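How a TV Drama Gets Made

When you watch a TV drama, you see about an hour of people talking, arguing, running and crying. Behind that hour there are months of work by a lot of people you never see. Actors are only one part of it.

What is a script?

A script is the written version of the show. It has the words each actor says, which are called lines, and short notes about what they do. It also says where each bit takes place and whether it is day or night.

One writer may do the whole series, or a group may share it. The group meets in a writers' room and plans the story on cards stuck to a wall. Then each person goes off and writes an episode. Scripts change a lot. New pages are often printed on a different colour of paper so that everyone can tell the old ones from the new ones.

Who picks the actors?

A casting director does this. Actors come in and read a short part of the script out loud, which is an audition. Many now film themselves at home and send it in - this is called a self-tape. An actor who does well is asked back, sometimes to read with another actor to see if they seem like real sisters, or real enemies. 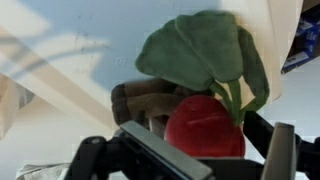
Most actors hear "no" far more often than "yes". For the hospital series Trarlow, 661 people sent in tapes for the part of a young nurse, and one of them got it. The others may still have been good. They might have been too tall, too old, or not enough like the actor already chosen to play the nurse's father.

What happens on set?

The set is the place where filming is done. It can be a real street or house, or it can be built inside a big building called a studio. Rooms built in a studio often have only three walls, so there is space for the camera and the crew.

These are some of the people who work there:

The director decides how each scene should be played and filmed.

The first assistant director keeps everyone to the timetable and calls for quiet.

The script supervisor checks that things match. If an actor held a cup in the left hand the first time, it has to be the left hand the next time too.

The sound recordist listens through headphones for anything that should not be there, such as an aeroplane.

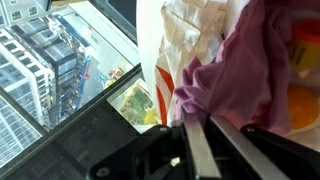
Why do they film things out of order?

It saves time and money. If the first and last scenes of a story both happen in the same kitchen, they are filmed together. An actor might say goodbye to a friend in the morning and meet that friend for the first time after lunch. Actors have to remember what their character knows at each point in the story.

Each try at a scene is called a take. There may be two takes or there may be 20.

What happens after filming?

The editor watches all the takes, chooses the best parts and joins them together. Then music and extra sounds are added. Footsteps are often recorded again in a studio by a person walking on gravel, wood or tiles. This job is called Foley.

A day with an actor 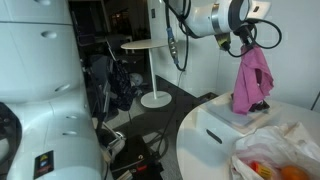
Furnmont, February

Tarun Chaturvedi has been acting since 2009. He plays Dr Mudaliar in Trarlow, and he is not a doctor in real life. Before the first series he spent time learning how to put on gloves properly and how to say the names of medicines without stopping.

His day starts with a car at 5.30 in the morning. Make-up and costume take 90 minutes. Then he waits, and he says waiting is most of the job. He brings a book. On a normal day the crew films only a few minutes of the finished programme.

He learns his lines the night before by covering the page with his hand and moving it down one line at a time. You can try this with a poem or a part in a school play.

Words to know

Audition: a short test for a part.

Take: one try at filming a scene.

Extra: a person in the background who does not usually speak.

Wrap: the end of filming for the day, or for the whole series.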